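Plotetti has moved basket packing at its Flurau site to two-armed robot stations, the company announced in December. Employees who once filled gift baskets by hand now set up the work, watch the arms and step in when a grip fails.

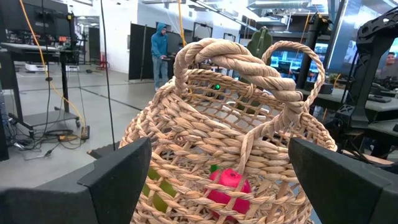
Nadiia Chornovol, who manages the site, said no jobs were cut. Packers received 100 hours of paid training and moved to a higher pay grade. Shift lead Pylyp Pavliuk said his team has fewer sore wrists but spends more time on its feet between stations.
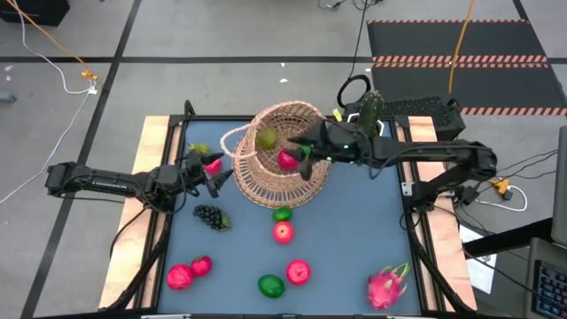
A robot gripper reaches into a wicker basket at a Plotetti packing station.

A staff review of the new shift pattern is due in spring.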